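4.2 Planning the equipment budget

When we first sat down to plan the Dulldale study, we did what most small groups do and began with the arm, treating everything else as odds and ends to be paid for out of whatever was left. We would gently advise against this. The household tasks we wanted to cover were run in simulation before any order was placed, and it was there that the budget slowly took its proper shape.

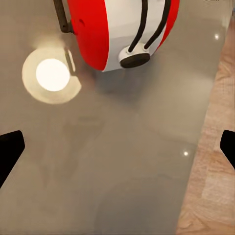
The quotation from Arkico covered the arm and a two-fingered gripper, and very handsome it looked too – until we added spare fingers, mounting plates and the yearly service visit. Together these took up 11 per cent of the money, and we had set aside nothing for them at all. Ross, the second supplier, gave us a dearer price at the start but folded the servicing in.

Figure 3. Simulated living room used in planning, with a red-and-white object on the coffee table. 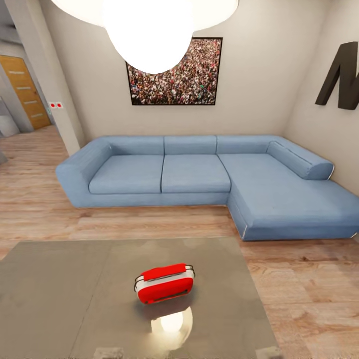 4.3 Simulated hours before purchase

We settled on 1000 simulated trials as the least we would want to see before signing for anything, and we were glad of every one of them. Computing time is cheap next to a gripper that turns out to be the wrong width, and our partners at Brolbridge kindly let us use their machines overnight, so that 70 per cent of the trials cost us only the electricity.

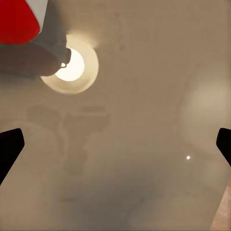

Should a small group buy the arm or hire it first?

Hiring for 2 months suited us well, as it left time to change the gripper before the larger sum was committed.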